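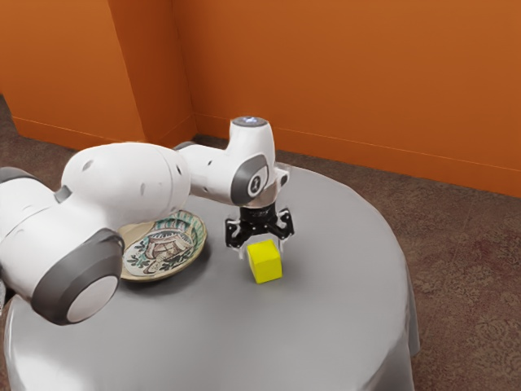 Night shift at Granstead reckon the arm is slower than it was before the update, and they'd like to know if they're meant to be clearing its stops themselves now or still ringing us.

Fair question, and I owe them a proper reply, so I'm putting it all on the ticket. Yes, it is slower. I dropped the speed to 75 per cent after the Zokora update because the gripper kept closing before the arm had settled, and I'd take a slow pick over a fumbled one. I've been trying moves in the simulator since — cube, plate, tablecloth, the lot — with the fingers pointing straight down, and I'm happy with the approach angle. The wait before closing is what I'm still fiddling with.

Ran 1000 picks overnight on the new settings. 163 stopped with the grip timeout, nearly all at the Dzene end of the bench. Changed the wait, ran it again, 7 stops. Much better! Not closing this yet though, I want to see it on the real bench with real crockery.

On who clears stops: I asked upstairs and got two different answers. For now please ring us if it stops with something in the fingers. If the fingers are empty, press reset and carry on. I know the packers used to sort their own line out without asking anyone, and having to wait for a call back at 3 a.m. is a pain (I'd be cross too). Several of them have asked for the training and I've said yes to all of it, only I can't book it until Nunilon send the new login cards.

Also, whoever has been writing the stop times on the back of the rota, please keep doing it. The log on the controller is an hour out and yours is the one I've been using.

Status: open, waiting on cards. Speed stays where it is till then.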